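Buscar en el blog
Buscar

Entradas recientes Archivo Etiquetas

Lo que he aprendido recortando demostraciones (o por qué mis primeros 343 episodios valían tan poco)

Llevo desde febrero prometiendo esta entrada y varios me habéis escrito para preguntar si había abandonado el proyecto. ¡Qué va! Lo que pasa es que tenía una gráfica que no entendía y no quería publicar nada hasta tener al menos una sospecha decente de lo que significaba. Ahora la tengo, así que vamos allá.

Para los que llegáis nuevos: trabajo en imitación para manipulación, con datos recogidos con pinza de mano. Una persona coge la pinza, hace la tarea con ella, y de esas grabaciones sale una política que luego corre en un brazo de verdad. Lo bonito es que recoges datos en cualquier mesa. Lo feo es que la persona que sujeta la pinza es una persona, y las personas dudamos, nos paramos a pensar, recolocamos la muñeca y volvemos a empezar. Todo eso queda grabado y la política lo aprende con una aplicación admirable.

Mi primer conjunto, al que en el labo llamamos Zurnel (el nombre no significa nada, salió de una pizarra mal borrada), tenía 343 episodios de objetos blandos y semirrígidos sobre mesa blanca. Coger, mover, dejar. Entrené con él tal cual y el resultado fue un brazo que se acercaba muy bien a las cosas y luego se quedaba ahí, a un par de centímetros, como quien ha entrado en la cocina y no recuerda a qué venía. A veces arrancaba de nuevo. Otras veces se quedaba hasta que yo le daba al paro.

Mi reacción fue la de todo el mundo: más datos. Pasamos a 978 episodios, mismo protocolo, misma gente, y el brazo siguió parándose. Un poco menos, sí, pero me había pasado semanas grabando y esperaba otra cosa. Esa era la gráfica que no entendía: una curva que subía con alegría hasta la mitad del conjunto y después se tumbaba a dormir.

Entonces me puse a ver los vídeos. Enteros, a velocidad normal, con un café al lado. Os lo recomiendo muchísimo y también os aviso de que es aburridísimo. Lo que vi fue que las pausas no estaban repartidas al azar: casi todas caían justo antes de cerrar los dedos, que es precisamente el momento en el que la imagen cambia menos de un fotograma al siguiente. Para la política, un fotograma de «estoy parado pensando» y uno de «estoy a punto de cerrar» son prácticamente el mismo, y le estamos dando dos respuestas distintas. Normal que se quede en medio.
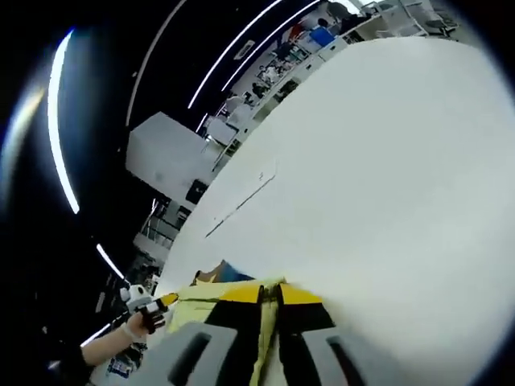

El caso de la tela es el peor de todos. Con un objeto rígido la persona duda poco, porque hay un par de agarres evidentes y ya está. Con una tela arrugada hay mil sitios por donde pellizcar y ninguno parece mejor que otro, de modo que cada uno elige uno diferente y encima se lo piensa antes de elegirlo. Si además hay otra cosa tocándola, o medio debajo, la duda se multiplica. En los episodios con tela las pausas eran más largas y estaban menos concentradas, y la política fallaba ahí con una constancia que casi daba ternura.

El arreglo que probé es de una sencillez un poco vergonzosa. Mido la velocidad de la pinza en cada instante, busco tramos en los que esté casi quieta y los dedos no se estén moviendo, y recorto esos tramos dejando solo un trocito a cada lado para que la trayectoria no pegue un salto. Lo llamé Fungate y son tres funciones y un fichero de configuración. No hay red, no hay nada aprendido, no hay un artículo detrás. Hay un umbral y mucha paciencia para ajustarlo.

Después pasé un segundo filtro, este ya a mano: fuera los episodios en los que la persona cambia de idea a mitad de camino. De los 978 me quedé con 796. Tirar datos duele una barbaridad, sobre todo cuando te acuerdas de haberlos grabado, y hubo un rato en el que estuve negociando conmigo misma episodio por episodio (este titubea pero es que el final es precioso...). Al final me puse una regla: si yo, viendo el vídeo sin contexto, no sé hacia dónde va la pinza, fuera.

¿Y qué pasó? Pues que con menos episodios el brazo se para mucho menos. No voy a daros un porcentaje porque la evaluación que tengo es de una sola mesa, con los mismos objetos y conmigo colocándolos, y ya sé cómo acaban esas cosas cuando alguien las copia en una diapositiva. Entrené 3 semillas de cada versión y en las tres la ordenación fue la misma: el conjunto recortado y filtrado arriba, luego el solo recortado, luego el original. El salto grande lo da el recorte. El filtro manual ayuda sobre todo con la tela, que es justo donde más episodios eliminé.

Ahora, las pegas, que las hay.

La primera es que el umbral de velocidad es traicionero. Si lo subes demasiado te comes los movimientos lentos que son lentos por un buen motivo, por ejemplo cuando deslizas un dedo por debajo de un borde. Mi primera configuración dejaba un brazo rapidísimo y bastante bruto. Tuve que volver a los vídeos y marcar a ojo qué lentitudes quería conservar.

La segunda: no sé si estoy arreglando los datos o escondiendo un problema del modelo. Una política con más memoria a lo mejor distinguiría ella solita la pausa de la acción. Probé a darle una ventana de historia más larga y la cosa mejoró en el conjunto original, pero empeoró en el recortado, y todavía no tengo una explicación que me convenza. Si alguien la tiene, que me escriba, por favor.

La tercera es más bien de protocolo. Desde que lo sabemos, intentamos pensar antes de empezar a grabar: miras la mesa, decides el agarre y entonces arrancas. Las tomas salen más limpias, pero también más parecidas entre sí, y me da miedo estar perdiendo las recuperaciones, esos momentos en los que algo sale torcido y lo corriges sobre la marcha. Esas sí las quiero. De hecho, las estoy etiquetando aparte para que el recorte no las toque.

Lo siguiente en la lista es repetir la evaluación en otra mesa y con otra luz, y que coloque los objetos alguien que no sepa qué política está corriendo. También quiero sacar las curvas separadas por tipo de objeto, que ahora mismo las tengo todas mezcladas y así no hay quien vea nada. El código de Fungate lo subiré cuando le quite las rutas absolutas de mi portátil, que están por todas partes.

Este sitio usa cookies propias para recordar tus preferencias. Aceptar Más información

Suscríbete al boletín y recibe las entradas nuevas en tu correo

Contacto | © Todos los textos son de la autora | Volver arriba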